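Stone counters, quick notes

Posted 14 November 2022

Had dark marble in the Kescombe house for years now. Things that work, in no order.

Daily wipe
Warm water, one drop of dish soap, soft cloth. Dry it after or you get streaks, worst on dark stone. No vinegar. No lemon. None of those orange sprays either.

Rings and dull spots
Dull ring = etch, not a stain. Scrubbing wont fix it. Marble polishing powder, damp felt pad, small circles. Test under the toaster first.

Coffee
Blot, dont wipe. Wiping just spreads it. Old coffee stain: baking soda and water, thick like peanut butter, plastic wrap on top, tape the edges, leave overnight. Might need 2 rounds. Busy veining hides a lot so get your head down low and look across the stone in daylight.
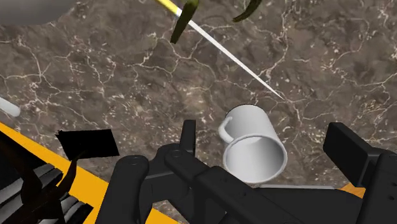
Sealing
Drip test first. Few drops of water, wait ten minutes. Dark patch underneath means reseal. Mine gets done every December before the baking starts. Thin coat, wipe off ALL the extra, stay off it overnight. Guoqing Guo wrote in to say he does two thin coats near the sink. Fair enough, trying that next.

Chips
Tiny ones, clear epoxy, toothpick, razor blade flat once its hard. Bigger then a pea, call somebody. I was quoted $279 for a corner.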